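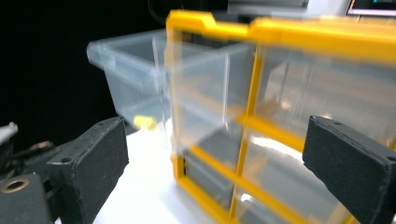 Small parts get their own room at the Arkero repair workshop

If you've ever dropped off a lamp or a toaster at the Arkero workshop, you'll remember the biscuit tins. They were stacked up behind the counter, all the way along the back shelf, and every one of them rattled. Ask for a fuse and somebody would take down a tin, tip it out on a tray and start pushing things around with a finger. I once waited most of a lunch hour for a knob for my radio, and I left with a knob that almost fit.

Well, the tins are gone! I stopped by one morning in November to see the new parts room, which opened to the public this month, and I'm a little bit jealous of it. It used to be the coat room, so it's narrow, with one window and a long table down the middle, and now the walls are lined with little drawer cabinets, the kind with clear plastic drawers so you can peek at what's inside before you pull one out. I pulled out a lot of them. I couldn't help it.

The person behind the whole thing is Covadonga Sepúlveda, who took over the workshop's bench two winters ago and says she got tired of buying screws the place already owned. She and a few of the regulars spent most of the fall sorting, mostly in the evenings, with the radio on and a pot of soup going in the kitchen. By the end they had filled 1,966 small drawers, and yes, there's a list. It hangs on a clipboard by the door, and it's also on the computer at the front desk if you don't feel like flipping pages.

"We found out we had enough picture hooks to hang a museum," she told me, "and exactly one spring for the back door."

The sorting goes by what a thing does first and how big it is second, so all the things that hold stuff together are on the left wall, all the electrical bits are on the right, and the far end under the window is what Covadonga calls the soft end – felt pads, rubber feet, washers, O-rings, bits of cord. Yellow cabinets are for parts that are free to take. Gray ones are for parts you pay for, mostly new switches and plugs, and there's a price on the front of each drawer. I asked what happens when something could go in two places, like a rubber washer with a metal ring in it, and got a long sigh and a look at the clipboard. (It's at the soft end, in case you need one.)

The drawers come all the way out, and that's on purpose. You're supposed to take one over to the table, look through it in decent light, and then slide it back into the same spot. The slots and the drawers have matching numbers, so it isn't hard, but I still managed to put number 77 back where number 71 should have been and had to be rescued by a boy of maybe ten who was there hunting for bicycle bolts with his grandmother.

The cabinets themselves came from a couple of places. Most were passed along by Brultus, the hardware store on Sarmiento Street, when it redid its back room over the summer. The rest were bought secondhand with $2,548 raised at the spring yard sale, and that money also paid for the table lamps and a fresh coat of paint. I'd call that a good haul for a day of selling old fondue sets.

Regulars seem happy so far. One man I talked to had driven in for the tiny screw that holds the arm on his reading glasses, and he was back in his car before his coffee got cold. Another visitor told me she misses the tins a bit, as she used to find things in them she didn't know she needed. I get that. I came in for nothing and went home with four felt pads and a brass hinge.

There's still some work left. A crate of unsorted clock parts is sitting under the table, and nobody on the current crew knows clocks well enough to tackle it, so if you do, Covadonga would love to hear from you. She's also looking for more small clear drawers, as a few of the donated cabinets arrived with gaps. If you have an orphan drawer in the garage, bring it along and try it for size.

The parts room is open whenever the workshop is, from 10 a.m. to 4 p.m., and there's a limit of 12 free parts per visit. Kids are welcome with a grown-up. Bring the broken thing with you if you can carry it, or at least the piece you're trying to match – a photo on your phone won't tell anyone what size the thread is.

Contact the newsroom | © Bodex Neighborhood News | Back to top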